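Shared Laundry Rooms and Water Use in Student Housing
Final report, group Holtus
Malathi Sastry, Rajeshwari Kamath
Jul 2, 2025

1. Background

Our question was simple: do people in shared housing use more water per wash than they need to, and does a sign on the wall change that. We picked two buildings, Ivine House and Reddy Court. Both have a laundry room on the ground floor, same type of front loader, 4 machines each. Reddy got the signs, Ivine got nothing.

The sign text went through several drafts. First one was way too long. Final version: "Half full? Wait or share." Plus a small line at the bottom on the eco setting. Printed big, taped at eye level.

2. Method

Water meter readings morning and evening, same person each time if possible. Machine counters read once a week. We also left a paper survey by the door with a box for returns — low tech but people filled it in. 88 surveys came back. A few were blank on the second side so those only count for part one.
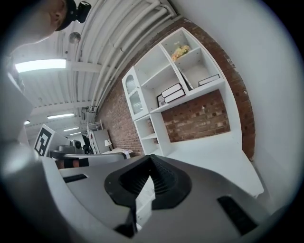

Meter readings were put into one spreadsheet and divided by the number of washes on the counters. Not perfect. The meter at Ivine also covers a utility sink, so a bit of mop water is in there. We asked the building office at Urkavis for a separate reading but no reply before the deadline.

3. Results

Total washes over the study: 932 for both buildings together. Reddy's water use per wash went down a little after the signs went up, Ivine stayed mostly flat. The drop at Reddy was strongest in the first week and then got smaller, which fits what we read about signs in general (people stop seeing them).

Survey answers: most people said they wash when they run out of socks, full load or not. Sharing a load with a roommate was not popular. Comments were mainly on price and on dryers that don't dry.

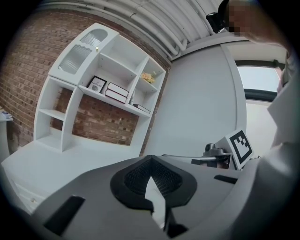

The eco setting was the surprise. Lots of people thought it was longer and so more expensive. Price is the same. Should of put that on the sign.

4. Problems

Short study. Missed two evening readings at Ivine, filled in with the avergae. Exam week in the middle, fewer washes. Also some people use both buildings.

5. Next steps

Rewrite the sign with the price info, swap the buildings, run it again in the fall. Ask for the sink meter early this time.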